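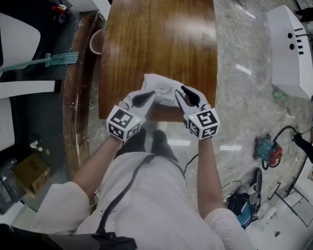
Rathnayake is looking for a hardware technician to look after one set of paired hand-held grippers, known in the workshop as Jukby. The job is full time and on site. Jukby is worn and carried by an operator, with one gripper in each hand, and most of its faults come from being handled all day. The white cubes near the base of each gripper carry the printed markers that our tracking depends on, so a cube that has shifted or a marker face that has scuffed has to be dealt with before the next session. The black pads at the fingertips are a wearing part and you will fit a lot of them.

Your day starts before the operators arrive. You will check that both grippers open and close over their full travel, look over the cubes and cables, clean the lenses and run the start-up routine in Floklow, our logging software. You then sign the set out to the operator.
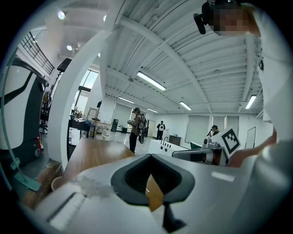
During sessions you will be at hand for small repairs - a loose screw, a torn pad, a connector that has worked itself free. Bigger jobs go to the bench. After any work on a cube mount the set must be recalibrated and the result entered in the log, which stands at 324 entries. Please read some of it if you come for a visit. It will tell you more about the job than we can fit in here.

You will need:
Two years or more of bench work on small electromechanical equipment
Neat soldering and crimping
The habit of writing down what you did
Reasonable eyesight for fine work, with or without glasses

Experience with camera calibration is useful but we can teach it. A degree is not required.

You will report to Menaka Nanayakkara. Leszek Walczak, who has the post now, moves to our Clolari project in October and will hand over to you during his last 17 working days.

To apply, send a CV and a short account of a repair you found difficult, marked for the attention of Tomos Gape. Applications close on March 23, 2018. Interviews include a practical task at the bench - tools are provided, but you may bring your own.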